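Litberg 600 Garment Steamer, Two Months In

I bought the Litberg 600 in January after my old Satti iron started leaking on shirts. It's a handheld steamer with a small water tank and an 8-foot cord. I live in an apartment with one closet and no room for an ironing board, so a steamer made sense.

Setup is simple. Fill the tank, plug it in, wait for the light to turn green. The steam is steady and doesn't spit unless you tip the head down too far. Cotton shirts take me two passes. Linen takes more, and the collar never gets as crisp as it would with an iron. Curtains were easy, and I did them while they were hanging.

I was more careful with outerwear. The manual says to keep the head away from shiny synthetics and use the low setting, and that's the one I use for anything padded.

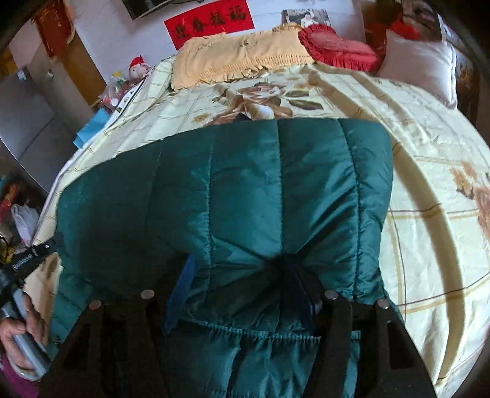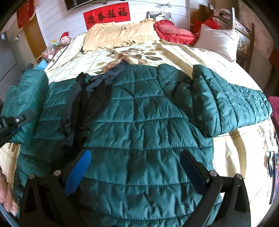

A quilted jacket, laid out on the bed.

Wool coats do best of all. Mine had a hard crease across the back from storage, and it came out in a few minutes on high.

The tank is my main complaint. It runs out after 8 minutes on high, and the fill cap is stiff. The Lenia I tried at my sister's place lasts longer, but it's heavier and my wrist got tired. The fabric brush that comes with the Litberg is flimsy and I stopped using it.

Good for touch-ups and travel. If you wear dress shirts every day, keep your iron. Four stars.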